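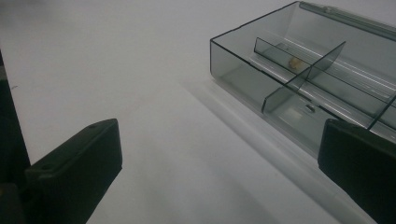 Durchsichtige Kästen und ein Planer, der warten kann

Jamie Bellamy kommt um kurz nach neun aus dem Labor und hat noch den Laptop unter dem Arm. Seit elf Monaten schreibt er bei Sanstead an Plalari, einer Software, die aus Kamerabildern Greifbewegungen plant. Am meisten beschäftigen ihn im Moment transparente Sortierkästen.

»Ein getönter Kunststoff ist für die Tiefenschätzung sehr unangenehm«, sagt Bellamy. »Die Wand ist da, aber das Modell sieht den Tisch dahinter. Dann plant es einen Weg mitten durch die Wand.« Auch Spiegelungen machen Mühe. Ein heller Fleck auf dem Boden eines Fachs werde manchmal als Gegenstand gemeldet, während ein kleines Metallteil daneben verloren gehe.

Die erste Version arbeitete mit einem einzelnen Bild. Inzwischen vergleicht das Programm mehrere Ansichten aus der Kamera am Greifer. Was sich mit dem Blickwinkel stark verschiebt, bekommt ein kleineres Gewicht. »Das klingt einfach, und die Idee ist auch einfach. Schwierig war die Zeitmessung. Wenn die Position der Finger und das Bild nur wenig auseinander liegen, stimmt die Kante des Kastens schon nicht mehr.«

Seine Kollegin in der Regelung hat deshalb einen Puffer eingebaut, der jedes Bild mit der passenden Gelenkstellung verbindet. Der Planer darf jetzt auch keine Antwort geben. Er fordert dann eine neue Ansicht an, höchstens zwei Mal, und danach bricht er ab.

Trainiert wurde mit über 3.000 Aufnahmen. Ob das genügt, möchte Bellamy nicht versprechen. »Bei den Trennwänden bin ich ziemlich zufrieden. Bei sehr kleinen Teilen noch nicht, dort raten wir zu oft.«

Als Nächstes will er die Unsicherheit direkt in der Oberfläche von Plalari anzeigen. Bisher steht sie nur in der Protokolldatei, und die liest außer ihm fast keiner. Der Entwurf dafür soll am Montag besprochen werden.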